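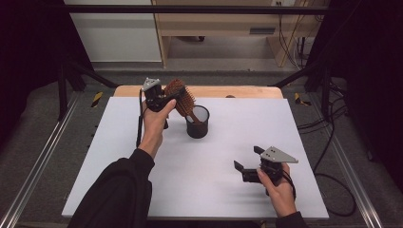
Ticket 124: Invoice PDFs from Kerslake print with blank second page
Status: Closed
Opened by: Bronwyn McPhee
Assigned to: Tipene Waaka

Bronwyn McPhee, Sep 23, 2023
Every invoice I print from Kerslake comes out with an extra blank page. It started after the update. Preview on screen looks fine. Printer is the Trimel in the front office. Same thing with old invoices from April.

Tipene Waaka
Does it happen if you save the PDF first and print from the file? Also please send me the paper size shown under Print Setup.

Bronwyn McPhee
Saved file has two pages as well. Paper size says A4. We use Letter.

Tipene Waaka
Thanks. The update reset the default paper size. Please try this:
1. Close Kerslake.
2. Open Settings, then Output, and change Paper to Letter.
3. Set the bottom margin to 9 mm.
4. Restart and print one invoice.

Bronwyn McPhee
One page now. But the footer with our tax number is missing.

Warrick Ruddock
I had this at the Binmont office. The footer template has its own paper setting. Go to Templates, Footer, Page and change it there too.

Bronwyn McPhee
Footer is back. Printed seven invoices and they are all fine.

Tipene Waaka
Added both settings to the update checklist. Closing.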